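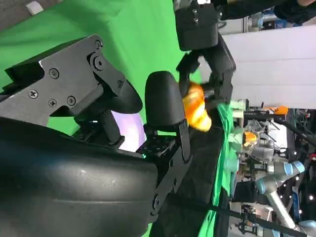 Ticket 1404: Orange keeps tearing at the peeling table
Opened by: Clilville fruit table
Status: Solved, leaving open for comments

Problem

We love doing oranges at the Clilville table, but the last batch gave us trouble. The peel came away in tiny scraps, juice ran everywhere, and about every other orange ended up with a hole in its side. The green cloth got sticky fast. These came from Lundholm and had been in the fridge all of July.

First reply from the Endutska kitchen desk

Great question, we get this one a lot in summer! Can you tell us how cold the fruit is when you start, and where you make the first cut?

What we tried

1. Left the oranges out of the fridge for 30 minutes. Big difference! The peel lifted in wider pieces right away.

2. Rolled each one on the table with light pressure before starting. This helped with the thick-skinned ones and did nothing for the thin ones.

3. Started at the stem end and went in shallow, only as deep as the white part. No more holes.

4. Kept the grip gentle once the skin was off. A bare orange dents easily where you press on top, and you can see the curved segments and the creases between them, so go easy there.
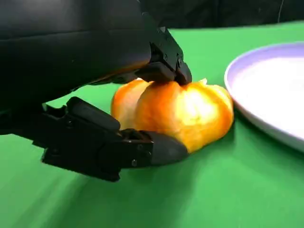
5. Switched to the Tshabalala oranges for the last 7. Wow, what a nice fruit to peel! Looser skin, and hardly any white left behind.

Still open

The sticky cloth. Warm water and dish soap got most of it, but there is a stiff patch near one corner. Has anyone had luck with vinegar?

Update, 11 August 2024

Vinegar worked, one part to four parts water, left on overnight. The patch is soft again and the color held up fine. So happy with this! We are trying grapefruit next and will open a new ticket if the thick skin gives us any grief.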